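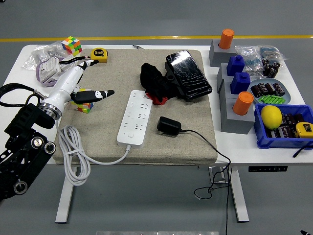
The mixed parts table, morning shift

Sorting cell at our plant, what changed for the people
Started by clornenton_bianka, April 29, 2025

clornenton_bianka
Hello all. I work in returns and small parts at the Clornenton site, 20 people in our hall. Since November a part of the sorting goes through the robot cell and I would like to hear from others who have the same at work. My English is learned at school, so please be patient.
Before, each of us took a crate, opened it, and put things where they belong. Capacitors to the trays, cables to the cable bin, bags back to the shelf. Now two of us prepare the table and the arm does the picking. On paper we had 832 items per shift by hand and now it is 960. My wrists are better, this I must say. But I talk less with people, and I wait more. Waiting makes me more tired than sorting did.
Bianka Dobos

skamer_fan
What kind of items? We tried this at Edska with boxes only, and boxes are easy.

clornenton_bianka
Everything that comes in. You can see it on the table: power strip, a phone, capacitors in a tray and in a blue bin, tape measures, bottles, even a lemon. The cables are the worst. A cord that hangs over the table edge is what I fix most times in a day.

sz_boros
I work in the same hall, other shift, and I don't agree with Bianka about the numbers. The 960 does not include what we put right after. Last week I wrote down each time I had to step in, and it was 249 times in five shifts. Somebody has to be paid for these minutes and it should be seen in the report.
Also the pay group. We were "sorters" and now we are "cell attendants", for the same money. I asked what is the difference and got a leaflet.
Szabolcs Boros

clornenton_bianka
Szabolcs, your shift gets the crates from Csonka with all the loose cables. Ours are cleaner. But yes, the corrections should be in the report, I will sign that.

skamer_fan
249 is a lot. Did they train you, or only show you the stop button?

sz_boros
Two days. The first was safety, the second was clicking in the program. How to lay out the table well, we found out by ourselves. I put bags to the back and flat things in the middle. Bianka does it differently.

clornenton_bianka
I leave more space at the front. We never compared it - maybe we should, before they write the instruction without us.

oldpacker
I will say the unpopular thing. I did hand sorting for many years and my thumb is finished. If a machine had taken half of it, I would gladly be called attendant or anything else.

sz_boros
I respect that. I am not against the arm. I want that the work around it is counted as work.

skamer_fan
Bianka, do you rotate? With us one person stayed at the station all day and two of them asked to move to packing. After that we changed every two hours and it was better.

clornenton_bianka
No rotation yet. I will ask for it on Monday and write here what they answer.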